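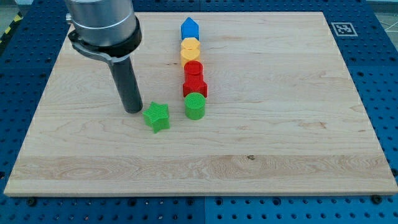

Powertrain and Engine Testing Group, Department of Automotive Technology

Project report: Adjusting the ignition map of a small gasoline engine for regular fuel

Students: Walter Muñoz, Genji Maruyama
Submitted: Apr 2, 2019

1. Background

Our project started from a question in the engine laboratory course. The department has a Werneck hatchback with a 1.4 liter engine without turbo. The car came to us with a changed ignition map, made for premium fuel by an earlier owner. When we used regular fuel in July, the engine was knocking under load at low speed, and the control unit took away ignition timing to protect itself. The driver feels this as a weak response when the pedal is pressed on a hill.

We wanted to know if a map made directly for regular fuel gives a better result than leaving the knock control to do all the work. Our teacher allowed us to change only the ignition map. Fuel, throttle and idle tables had to stay as they were.

2. Equipment

The car was measured on the Giraldo roller dynamometer in the test hall. To read and write the control unit we used the Bilo interface and its editor program. The data were recorded with a Cludoletti logger, which takes engine speed, load, intake air temperature, coolant temperature and the knock correction for each cylinder.

The first week was lost with the logger. The knock channels of cylinders 2 and 3 were exchanged in the settings file, and we looked for a mechanical fault in the wrong cylinder. We checked the spark plugs and one coil before Genji found the mistake. We advise the next group to disconnect one sensor on purpose and see which channel reacts, before any real measurement is made.

3. Method

Each test was a pull in fourth gear from low speed up to the limit set by the laboratory rules. We did not begin a pull before the coolant was at 80 degrees Celsius. Between two pulls the car stood with the fan on until the intake temperature came back to the starting value.

We made 11 versions of the map. The changes between versions were small, never more than one degree in one cell, and the neighbor cells were smoothed by hand. The automatic smoothing of the editor also changed cells which we did not want to touch, so we stopped using it after version 3.

In total we have 308 usable pulls. A pull was removed from the data when the rollers slipped or when the battery charger was not connected. For every pull we saved the log file together with the version of the map, because in the beginning we mixed up two versions and had to repeat one full afternoon.

4. Results

With the map as received, the knock correction was active in almost all pulls at low and middle engine speed. With version 9 it was seen only in a few cells near full load. Versions 10 and 11 had even less timing and no correction at all, but the torque was lower, so we returned to version 9.

The peak torque did not change in a way that we can separate from the scatter of the dynamometer. The difference is in the shape of the curve. It is smoother in the lower part, and the pulls are closer to each other. On the road the car is easier to drive in slow traffic, although this is our personal opinion and was not measured.

The log of version 9 contains 1,284 rows at steady load. In these rows the four cylinders behave in a similar way, except cylinder 4, which is a little more sensitive. We think it runs hotter, but we had no sensor there to prove it.

5. Problems and open points

All tests were done with fuel from one station. We also had no cold weather, and so the correction for intake temperature was not tested below normal hall temperature. The original file is stored on the laboratory computer in the folder of the course and must not be overwritten.

Walter wrote sections 2 and 4, and Genji wrote section 3 and prepared the log files. The rest was written together. The next group could continue with the throttle table, if permission is given.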